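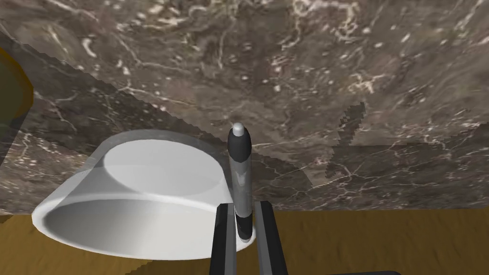
4.2 Thin objects and the wrist view

We had a soft spot for the pen task from the start, and it ended up teaching us more than the rest of the Ollby suite put together. A pen is a small thing to ask a robot to handle, but it is slender, it can be gripped at many angles, and it takes up very little of the wrist view once the gripper backs away. We rendered 1,368 episodes in Bruvora during May, changing the tabletop textures, the lighting and the larger objects nearby, and kept 1,043 of them for training after the screening described in Section 3. A further 255 were set aside for testing.

Figure 4 gives a feeling for why the task is harder than it sounds. The bowl is large and pale and easy to find, while the pen covers only a short stretch of its rim.

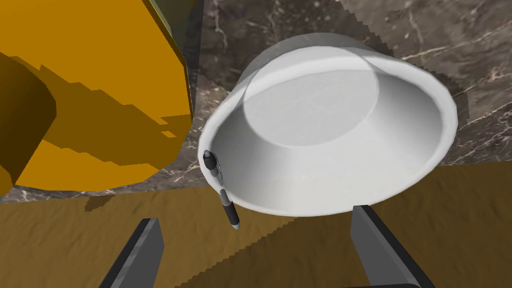
Figure 4. Simulated wrist view from the pen task, with the pen leaning on the rim of the bowl and the gripper fingers open.

Our first policy, trained on single frames, treated cases like this one very poorly. It would often head for the middle of the bowl and stay there – a habit that Aníbal Bedoya traced to the loss, which gave the bowl far too much say simply on account of its size. Following the weighting scheme of Kalogeropoulos, we scaled each object's share of the loss by its visible area, and we also let the policy look back over a short history of wrist frames.

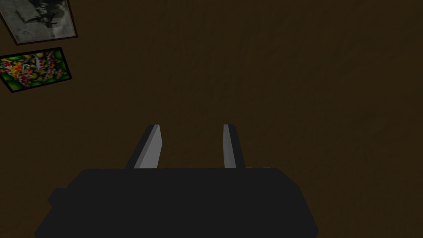

The history matters most when the wrist view holds little that the policy can use, and we were pleased to see that the new version wandered far less in those stretches. It took roughly 3,000 more training steps to settle than the single-frame policy did, a price we were happy to pay. Runs with the Vekgate controller showed the same pattern, though with slower approaches, and we come back to them in Section 5.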